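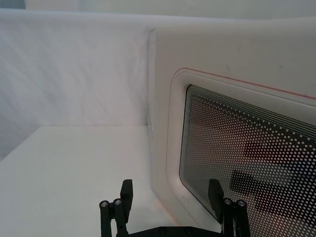

White microwave, dark mesh window, a few faint scuffs on the front above the door

Subject: Re: [flalar-swap] microwave, any takers?

Hi all,

Answering the whole list so I don't have to write the same thing five times. Yes, it's still up for grabs! It's the white Midea with the thin reddish line over the door, and I'm asking 50 for it, cash or a decent rice cooker (I mean that about the rice cooker, ours is on its last legs).

Someone on the Crăciun Street side wrote on Friday:

> Does it have a turntable, and is the plate
> included? I bought one off this list last
> October and had to hunt all over for a plate
> that fit.

It does, and the plate comes with it. I ran it through the dishwasher last night and wrapped it in a towel. The roller ring is in there too, so please don't toss the towel out with the ring inside, like I nearly did.

Second picture has the logo at the bottom of the window.
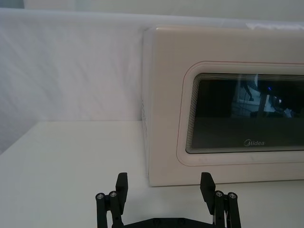
Flasard wrote back to me off list that a mug of water for 2 minutes is the test to do before handing over any money, and that the scuffs should come off with baking soda on a damp cloth. Fine by me, bring your own mug! I'm home after six, side door.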